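Soup, Raffle Tickets and a New Roof for the Reading Room

I have been meaning to write this since Sunday night, but I slept for most of Monday evening and then there were 300 bowls to return to three different kitchens. So forgive the delay! The short version is that the soup supper for the Trostine reading room went better than any of us had dared to hope, and I want to get it all down before I forget the good parts.

For anyone new to the blog, Trostine is the village my grandmother came from. A few of us here in Kudcombe have been helping the reading room there for several years now, first with books, then with the stove, and lately with the roof, which leaks right over the children's shelves. They've been moving the picture books from one wall to the other depending on which way the rain comes in. The new roof is the biggest thing we have ever taken on, and I'll admit I had a few sleepless nights over it in April.

Doors were supposed to open at five. By half past four there was a line down the steps and halfway to the parking lot, and Petro Hladun was still stirring the second pot of borscht and refusing to let anyone near it until the beets were right. (They were right. They were so right that I had two bowls standing up and a third when I got home.) He learned the recipe from an aunt, and the secret, which he has given me permission to share, is a spoonful of the pickle brine at the very end, after the heat is off.

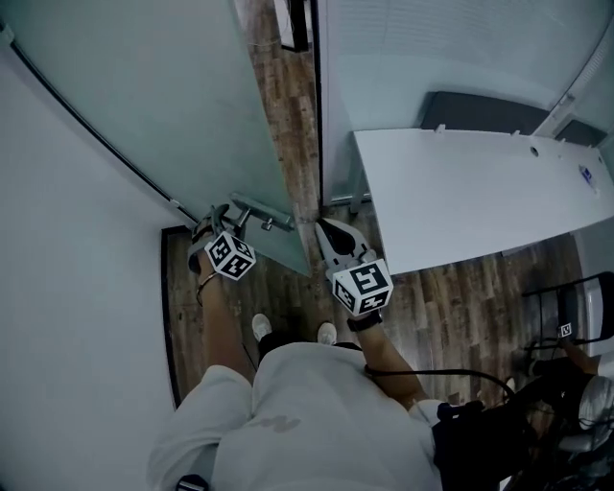 We had planned for 200 guests and I think we fed everybody who came, though it got close with the bread. The Nechyporuk sisters saw the loaves disappearing, drove home, and came back with everything in their freezer, including a poppy seed roll that had been set aside for a christening. I hope the christening people are forgiving. We toasted slices of the rye in the church oven and they were gone before the tray touched the table.

The choir sang twice, once before the raffle and once after, and the second time they got the whole room singing the refrain even though maybe a quarter of us knew the words. I mostly hummed. My nephew, who is seven and says he doesn't like music, stood on a chair for the entire thing and asked on the way home when we were going to do it again.

And the raffle! Hullico, the hardware store on the corner, gave us a wheelbarrow and then filled it with seed packets, gloves and a really handsome watering can. I wanted that wheelbarrow badly. I bought 9 tickets and won a jar of plum jam, which is delicious, so no complaints from me. The wheelbarrow went to a young couple who had just moved into their first place with a yard, and they looked so happy rolling it out to the car that I forgave them on the spot.

Now for the part you're probably waiting for. Between the suppers, the raffle and the jar by the coffee, we raised about $2,000 in a single evening. Added to what came in over the winter, that covers the timber and the sheeting for the whole back half of the roof, the half over the children. I phoned the librarian in Trostine the next morning (her afternoon) and she had to put the phone down for a minute. Then she came back on and started talking very fast about gutters.

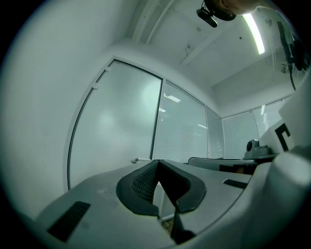
The gutters are next, then. She would like the work on the back half finished before the fall rains, and the carpenter she has in mind is a cousin of hers who has already been up the ladder and measured everything twice. He thinks the rafters are in good shape apart from the two nearest the chimney. The front half can wait until next year if it has to, though she did mention that the newspapers are kept on that side, and that the men who come in to read them have opinions about drips.

A few things I want to remember for next time, mostly for my own benefit. Start the bread earlier. Borrow the bigger coffee urn. Put the dessert table at the far end of the hall so the line for cake doesn't run straight into the line for soup - there was a real traffic jam around six, very cheerful, but still a jam. And buy more small change for the raffle, as everyone in Kudcombe seems to carry twenties.

Thank you to everybody who chopped, stirred, sang, washed up and carried tables. Thank you as well to the people who couldn't come and dropped off an envelope anyway. I still have one blue casserole dish with a chipped lid, two ladles and a child's green mitten. If any of them are yours, I'm home most evenings after six, and there's jam.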